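Workshop notebook, July, just after 9

Packing blocks, second go

Kettle on, radio off, notebook balanced on the radiator. I said I'd write this one up properly after last month's page turned out to be one line and a tea ring, so here goes.

Today is all about getting the sample blocks into something we can carry over to Sarnik without the lot rattling about. Tanner wants them there before the tile people visit and I'd quite like my shelf back, so for once we agree! The grey foam ones are easy, they squash a bit and forgive you if you drop them in any old how. The reddish-brown one is the fussy one. I'm very fond of it (all that mottled copper colour with the green coming through, like an old roof) and I don't want the surface rubbed before Béla has had a proper look at it in daylight.

Put the green cloth down first and clipped it at the far edge with a binder clip, which is a trick I pinched from Béla Kocsis. Last time the cloth crept towards me every time I leaned on it and I ended up with half of it in my lap. Box open on top, all the flaps folded out so they don't catch your knuckles. It's a tired old box, the paper is peeling off the edge of one flap and you can see the corrugated bit underneath, but the bottom felt sound when I pushed on it so it can do one more trip. Grey foam in, the coppery block still outside, standing on its short end and leaning a little on the front of the box.
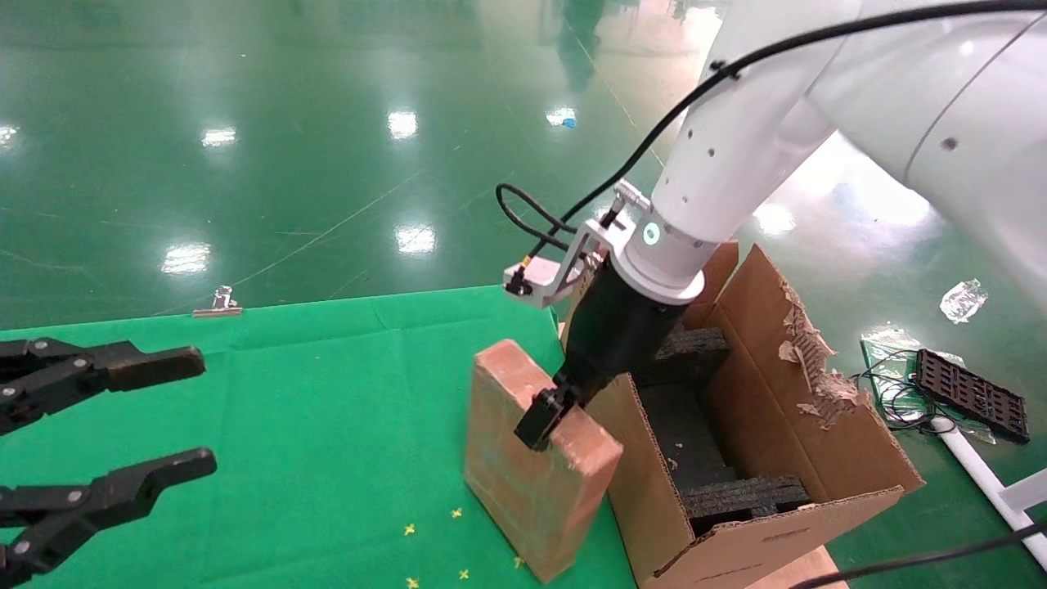
What goes where

Foam lying down, always. I tried both grey ones upright in the Vachon crate and they toppled the moment I went round a corner with the trolley. The coppery one goes in last, on its long edge, with a folded tea towel between it and the foam — the foam is rough and I don't trust it. Tissue would do if the towels are all in the wash again.

Little yellow bits on the cloth, by the way. Not a clue. Shake it out over the bin before it goes back in the drawer, please, and not over my bench.

Left to do

Find a better box. Gusura had a stack of good double-walled ones by their back door and Tanner Li knows who to ask.
Need 2 more tea towels, old ones.
Labels: I've got 4 left on the roll, so no practising.
Ask Béla if the green patches on the block should be kept away from damp. I'd guess yes but I'd like to hear it from him.

Stopping for toast. Tape is in the top drawer, left-hand side, under the Hondisia catalogue.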